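Skusum Perforated Shelf and Clamp-Lid Canisters: Frequently Asked Questions

Questions about the white perforated shelf, the clamp-lid canisters and how the two are used together on a tabletop or counter. Maintained by Cinzia Benedetti, product support, Zaltatcombe.

General

What is the perforated shelf for?
It is a freestanding platform that adds a second level to a table or counter. Small items go on top, and the space underneath stays available for flat or low items. It has no drawers, doors or side panels.

Is the shelf supplied assembled?
No. It ships flat with the top panel and the two end supports in the same carton. Each support slots into the folded edge of the panel. Tools are not required.

Why is the top perforated?
The holes reduce weight, let air reach the underside of whatever stands on the panel, and let light through to the space below. They also let water drain, so put a cloth or tray underneath if you place rinsed glassware on it.

Is the panel reversible?
No. The front and rear lips fold down and stiffen the panel. Mounted upside down, the panel sits loose in the supports and will rock.

What is the difference between the Skusum and the Pace?
Pace is the wall-mounted version. It uses the same panel with brackets in place of legs. The parts are not interchangeable, and the answers below apply to the freestanding Skusum only.

Placement

Which surfaces are suitable?
Any flat, rigid, level surface. On butcher block and other wood tops, check that the bottom bars make contact along their whole length. Wood tops move with the seasons, and a shelf that sat flat in March may rock slightly later in the year. Turning the shelf end for end usually corrects this.

Will the bottom bars mark a wood table?
They can if the loaded shelf is dragged. Clear the shelf first, then lift it by both ends of the panel. Clear adhesive felt strip can be applied to the underside of the bars if the shelf is moved often.

Where should the shelf go on the table?
Set it back from the working edge, with enough open surface in front to put down whatever you take off it. Allow a hand's width at either end so that you can lift the panel without moving its neighbors.

Can a plant stand next to the shelf?
Yes. Put it beside the shelf and not underneath, where the panel restricts the leaves. Live plants need a saucer on a wood surface. Artificial plants only need dusting.
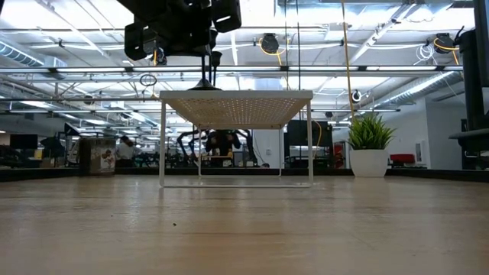
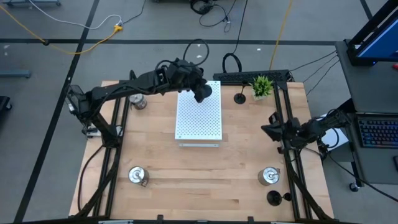
Stemware and goblets

Can goblets be stored on the panel?
Yes, provided the base is wider than the holes and rests entirely on the panel. Keep bases clear of the lip. A goblet with part of its base over the lip can tip when the panel is touched.

Upright or upside down?
Upright, as a rule. A rim standing on a perforated surface is supported unevenly, and thin rims can chip on the hole edges. If you prefer to store goblets upside down to keep out dust, lay a thin mat over the panel first.

Can goblets be laid on their side?
Not for storage. A round bowl rolls in an arc around its base and can travel farther than expected on a smooth tabletop. When clearing the table, stand goblets up first and move them before the heavier pieces.

What is the correct way to lift a goblet off the shelf?
Hold it by the stem, raise it straight up until the base is clear of the panel, then move it sideways. Sliding the base across the holes can catch the edge and scratch the finish.

Clamp-lid canisters

Should canisters stand on the shelf or on the table?
Either is acceptable. Full canisters are better on the tabletop, where the load is low and the clasp can be worked with both hands. Use the panel for light pieces.

How do I open and close the clamp?
To open, steady the canister with one hand and pull the wire clasp up and away from the lid. To close, seat the lid flat, hook the wire over its catch and press down until it snaps. If it closes without resistance, the gasket is missing or has been fitted twisted.

Which way should the clasp face?
Toward the person who opens it. If several canisters stand in a row, point all the clasps the same way and leave room for each to swing down fully.

What can be kept in them?
Dry goods such as coffee, tea, rice, flour and sugar. Do not use them for carbonated or fermenting contents. The clamp is not a pressure release.

How often should the gasket be replaced?
Check it whenever the canister is emptied. Replace it if it is cracked, flattened or sticky. Gaskets are sold in packs of 3 under the Citbridge spare parts label.

Cleaning

How do I clean the holes?
Use a soft bottle brush with warm water and dish soap, working from the top side. Dry the underside as well. Water held in the folded lips is the most common cause of staining on the wood below.

Can the shelf go in the dishwasher?
The panel and supports should be washed by hand. Dishwasher detergent dulls the white finish over time.

How do I remove fingerprints from canister lids?
Wipe with a damp microfiber cloth, then a dry one. Avoid abrasive pads, which leave visible circular marks on a shiny lid.

Load, parts and warranty

What is the maximum load?
19 pounds, evenly distributed over the panel. Do not concentrate the load at one end.

How long is the warranty?
5 years on the panel and supports against bending and finish failure in normal indoor use. Scratches and hole-edge wear are excluded. Gaskets are treated as consumables.

The shelf rocks on a surface I know is level. What should I check?
Confirm that both supports are fully seated in the panel, then press down on each corner in turn. If one corner still lifts, remove the support at that end, rotate it and refit it. If this has no effect, the support is bent and should be replaced.

How do I order a replacement support?
Send the part code stamped inside the front lip, along with your order number, through the Zaltatcombe parts form. Left and right supports are identical and are sold singly. Requests received on a Sunday are processed the next working day.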